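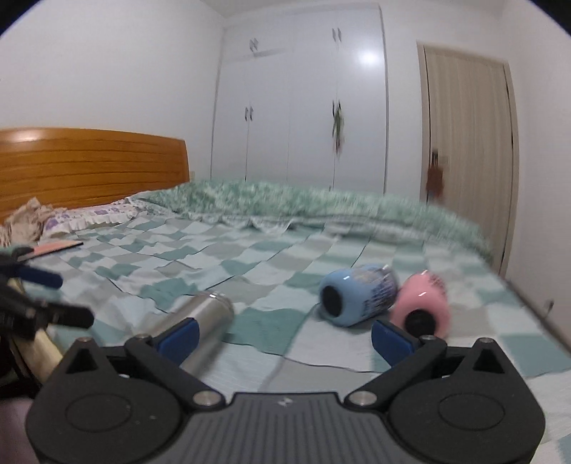 Work is due to start in December on Kirnis Yard, a housing scheme on the site of the former bus depot in Gistdale. The design, by the firm Skemusen, puts 27 apartments into three low brick buildings grouped around a shared garden.

The depot closed after the bus company moved its fleet to Foley, and the land has been fenced off ever since. Two earlier proposals failed. The first, a single slab nine stories high, was turned down over its shadow on the school next door. The second ran out of money before it reached a hearing.

Fouzia Kiani, who leads the project at Skemusen, started with the old repair shed. Its steel roof trusses were sound, so the shed stays and will hold bike storage, a laundry and a workshop.

"The shed sets the height of everything else," Kiani said. "Once we'd decided to keep it, a tower would have looked silly."

The new buildings step up from two stories on Foley Road to four at the back of the site. Most apartments run the full depth of the building, with windows on both sides. Bedrooms face the garden and kitchens face the street. Kiani's team wanted every bedroom to take a double bed with space to walk on both sides, and that fixed the width of the structural bays early on.

The garden covers 1373 square meters. Rainwater from the roofs will run through open channels to a planted basin at the low end – the spot where the depot's fuel tanks were dug out.

Parking was the hardest part of the approval. Neighbors asked for one space per apartment and the plan has 14, all along the north wall.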